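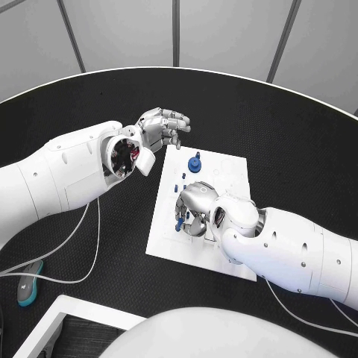 Week 5 – Pegs, boards and putting small parts together
Handout for the Monday group, room 232. Notes by Nosipho Masilela

Read before class, bring a pencil. We start on time.

What you need at your place
– one white board, flat on the table
– blue pegs
– the blue gear piece (toothed, with the short post)
– clear acrylic pieces, still in their bag till I say so
– the Hemora sheet, page 12. Not page 13, that's next week

Before you start
Lay the board flat, clear space on both sides of it. Find the faint circles and the small holes with a fingertip first. Most people look straight at the parts and never look at the board. Look at the board.

Putting in a peg
1. Pick it up near the top. Leave the bottom end free.
2. Hold it straight up over the hole. Tilted pegs jam.
3. Lower, let it find the hole, then press. If you're pushing hard you are in the wrong hole or its crooked.
4. Let go slowly. Fingers straight up and away, dont drag sideways – you'll catch the neighbor.

Order of work
Pegs near the gear go in early, while you still have room for your fingers. Far side of the board before near side, so you aren't reaching over finished work. Clear pieces come after. They show every fingerprint and they are hard to spot on white, so keep them together in one place.

Two hands
One hand places, the other steadies the board or stays out of the way. Swap halfway through. Write down which hand was slower, we'll compare.
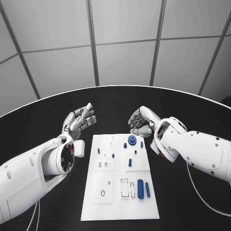
What if a peg won't go in all the way?
Take it out, turn it a little and try again from straight above. If it still sticks, try the same peg in another hole. Fits there? Then the first hole is the problem – mark it on your sheet and tell me.

To hand in
Page 12 filled in, with your two times (first try, second try) and one sentence on what slowed you down. One sentence, not a page.

Reading: Sandoval notes, p. 61, the part on fit and clearance. Skip the formulas for now.

Next week: taking it all apart again, and sorting. Bring the same sheet.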